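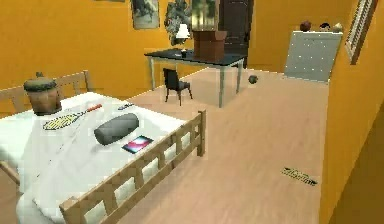

Lauri Hyvönen has painted the insides of houses in and around Lunville for 29 years. He works alone most of the time, drives a van with no sign on it, and gets nearly all of his jobs from people who have seen a room he did for someone else. We talked by phone in January 2021, while he was between two jobs and, as he put it, waiting for a ceiling to make up its mind.

He did not plan on being a painter. He was hired at nineteen to carry ladders for Virgil Onu, who ran a small crew out of a garage in Fletstead.

"I thought it was for the summer," Hyvönen says. "I carried ladders and washed rollers. Virgil didn't let me put paint on anything people would look at until the next spring. I did closets. I did the inside of a lot of closets."

Closets, he says, are a good place to learn. The space is tight, the light is bad and there are more corners than you would think. Onu would come by at the end of the day with a flashlight and hold it flat against the wall.

"You see everything that way. Every drip, every place where you stopped for lunch. He wouldn't say a word, he'd just move the flashlight along slowly and then hand it to you."

He still carries a flashlight and still uses it like that, on his own work and on the plaster before he starts. Most of what goes wrong in a room, in his view, was wrong before the can was opened. He spends more hours filling, sanding and cleaning than he does painting, and he has lost jobs because of it.

"People get two quotes and mine is the long one. They ask what I'm doing for the first two days. I'm washing your walls. Kitchens are the worst, there's grease on top of the door trim in every kitchen. Paint won't hold on to that. It'll look fine for a year and then you can peel it off with a fingernail."

On the house he was working in when we spoke, an old two-story place at 137 on one of the streets above the Jornham road, the prep had taken six days. The previous owners had papered the hall, painted over the paper and then papered again. He took it all off with a steamer and a wide knife. Under the last layer he found pencil marks where someone had measured their children.

"I called the owner and asked. They wanted to keep it, so there's a strip by the kitchen door I'm leaving alone. I'll put a piece of molding on each side. That was an extra afternoon, and I didn't charge for it, but I told them I wasn't charging for it."

I asked him about color, which is what most customers want to talk about and what he would be happy to leave to them. He has no strong feelings about which colors are in fashion. He does have feelings about how they are chosen.

"They pick from a card the size of a stamp, standing in a store under tube lights. Then they get it home and it's a different color. It's always stronger on the wall. A yellow bounces off the other walls and gets more yellow. I've had people cry about yellow."

His advice is to buy the smallest can, paint a big piece of cardboard with two coats, and move it around the room for several days. Look at it in the morning, and look at it at night with the lamps on. Lean it in the corner, where the color will double up on itself. Don't paint test squares straight on the wall, he says, as the edges can show through later and he is the one who has to sand them down.

He is fond of strong colors in bedrooms, more than most of his customers are. A bedroom is used mainly after dark, and a warm wall by lamplight does a lot for a small room. White ones he finds hard to sell himself on, though he paints plenty of them. 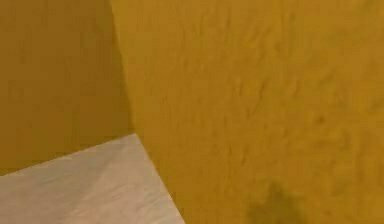

Two yellows, the deeper one at upper left. Large areas of a strong color show every ridge and streak.

"With deep yellow and deep red you're going to need more coats than it says on the can," he says. "The pigment in those doesn't cover well. I had a dining room in Fletstead that took four. The lady thought I was padding the bill, so I left one wall at two coats and told her to have dinner in there. She called me the next day."

A tinted primer helps. He has them mixed at Ragnarsson, the paint store he has used since his ladder days, which he likes mainly for the counter staff. They write down every mix by customer and street, going back years. When someone gets a scrape in the hallway he can go in with the address and come out with the right can.

"Try that at the big places. They scan a chip and give you something close. Close is fine on a different wall. On the same wall you'll see it from the street."

The past year changed the work in ways he did not expect. In the spring everything stopped, and for weeks he had no jobs at all. He painted his own kitchen, which his wife had been asking for. Then in early summer the phone started and has not let up. People had been looking at their walls all day.

"Home offices, a lot of those. Somebody's in the corner of a bedroom with a laptop and they want the wall behind them to look like something. I've done maybe one wall in a room more times this year than in all the years before. I used to talk people out of that. Now I just ask where they sit."

He prefers empty houses for now, and wears a mask in the ones where people are living. He wore one for sanding anyway. The harder thing has been supplies. Good masking tape was short for much of the fall, and by December he was driving to Jornham for roller sleeves.

He won't name a favorite brand of paint, but he will talk about brushes for as long as you let him. He owns three that he got from Onu when the older man closed the business. The bristles on one are worn down by half, and it is the one he uses for cutting in along ceilings.

"A new brush is too soft, it goes where it wants. That one's been doing ceilings since before I could drive. I wash it myself and I wrap it in brown paper so it dries in shape. I had a helper once who left it standing in a can of water overnight. He was a nice kid. He went into flooring."

He has had several helpers, none for longer than two years. The pay is fair, he says, but the closets put them off. He would take on another one if the right person turned up, and he has started to think about it more seriously because of his shoulder, which doesn't like ceilings anymore. Onu, now retired, stops in on jobs from time to time and brings coffee.

"He brings the flashlight too," Hyvönen says. "He says it's for the stairs."

Before he went back up the ladder I asked what people should do if they can't afford a painter this year and want to do one room themselves. He thought about it for a while.

"Take the switch plates off. Don't paint around them, take them off, it's two screws. Wash the walls. Buy one decent brush and throw away the little foam thing that comes with the tray. And stir it – all the way to the bottom, longer than you want to. Then do the ceiling first."

And if it comes out badly?

"Then you wait until it's dry before you touch it. Everybody goes back in while it's tacky and tries to fix it. Go to bed. Look at it in the morning, and if it's still bad, sand it and do it again. It's a gallon of paint." The ceiling was ready by then, and he had to go.

More interviews
The woman who rehangs Lunville's old doors
Thirty winters of chimney work
A piano tuner on humidity, moths and moving day
What a Fletstead upholsterer finds inside couches
Learning to lay tile at 50

We use cookies to keep this site working and to see which pages are read. By continuing to browse you agree to our use of cookies. Accept | Manage settings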